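The Slow Return of the Plerndale Table

Kiros Alemayehu buys dead people's tables. His words. Drives out to farm sales in a van with no heater, pays what he has to, hauls them back to a former feed store on the edge of Plerndale and takes them apart. Then puts them together again, mostly. He has been at it nine years and has a waiting list now, which still surprises him.

The town used to make furniture. A lot of it. At the peak there were 115 people on the payroll at Tunstall, the big brick works by the river, and a kitchen table from there went out the door every few minutes. Plain things. Four legs, a drawer for the forks. Your grandmother probably had one and probably painted it green.

Tunstall closed. The usual story — cheaper imports, a bad roof, a family that didn't want to run it anymore. The building sat. Kids broke the windows. Someone stole the sign and then, years later, someone gave it back.

What changed? Rents, partly. A bench in the old finishing room goes for $220 a month, heat included, and that brought in people who'd been working out of garages. Brock Landry was one of the first. He builds new tables to the old pattern, maple tops, and he is fussy about boards in a way that can eat up a whole morning. He'll turn one over six times. Puts it back. Picks up the first one agian.

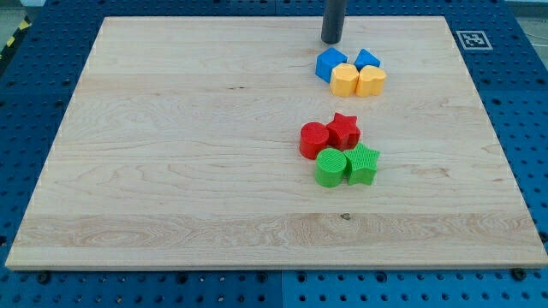 "People think it's the legs," Landry says. "Nobody ever fell in love with legs. It's the top. You eat off it, you do your taxes on it, you look at it for 30 years." He won't stain maple. Had a customer beg him once, sent her to a guy two towns over. Oil, wax, leave it alone.

Alemayehu disagrees with nearly all of this. He likes the green paint. He likes burn marks and the place where somebody clamped a meat grinder. The two of them argue about it over lunch at Fotidness, the bakery across the road, loudly enough that the owner has moved them to the back. They've sold a few pieces together anyway. Landry top, salvaged base. Those go fast.

Money is still thin. A new table from Landry takes him the better part of three weeks, and the cheap flat-pack version is one click away. He knows it. He teaches a Saturday-type class, evenings really, to fill the gaps, and in January it ran over by two hours becuase no one would go home.

And there's the show. Skosomberg Hall hosted the first one last year and more than 146 people came through, in sleet. Old Tunstall hands mostly, looking under the tables for the stamp. One woman found her father's initials in pencil on the inside of a drawer. Alemayehu wouldn't take her money for it. She left a pie.

This year's show is bigger. Twelve makers, chairs too, and a repair bench where you can bring in the wobbly one from your kitchen. Landry has promised to be nice about stain. Alemayehu has his doubts — he's bringing a green table, right up front by the door.

Contact us | Advertise | Copyright February 2026, all rights reserved | Back to top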